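The bedroom wastebasket, and other small jobs before the holidays

Every December I promise to write about something grand for the Skorkanness newsletter, and every December I end up writing about housework. So be it! Evdokia Mavromatis asked me at the last coffee morning how I keep on top of the bedroom when the whole family seems to live in it, and my answer was longer than she had time for, so I am putting it down properly.

I start with the trash, always. Before the bed gets straightened, before the curtains are pulled back, I go after the wastebasket and everything that should have been in it. Ours is a plain round black one that stands by the bed, and a bedroom bin fills up in its own way - tissues mostly, a scrap of brown paper, whatever was in somebody's pocket.

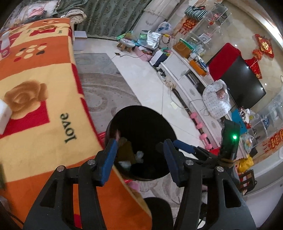 Once that is dealt with I feel I have permission to look at the rest. The bags come next. I don't know how it is in your house, but in mine they gather along the wall, one inside another, and they will stay there until April if I let them. I give myself 30 minutes with the kitchen timer and sort them into keep, give away, and goodbye.

Then the bed, which in my opinion should be cleared completely before anything is folded on it. Little bottles and boxes go back to the shelf, and the children's clothes go straight into the drawer (the pastel ones are so small now that I get sentimental and lose five minutes, but never mind). I am very fond of a big loud blanket on a bed, I should say. Roses, squares, the word "love" across the middle - it cheers up a gray morning, and it forgives a lot of wrinkles underneath.

Teemu Pitkänen prefers to do his floors first and his bin last, and we have argued about this pleasantly for years. My trouble with his way is that wrappers turn up while you are making the bed, and then where do you put them? I like the bin close by the whole time, right up against the rug, and I take it out to the big can when everything else is finished.
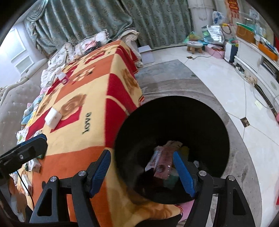 Coffee morning and swap table

We meet again on Monday, December 9, 2024, and Lefteris Zervas is bringing the long table. If your own sorting leaves you with good bags, baskets or children's clothes, please bring them along, clean and folded.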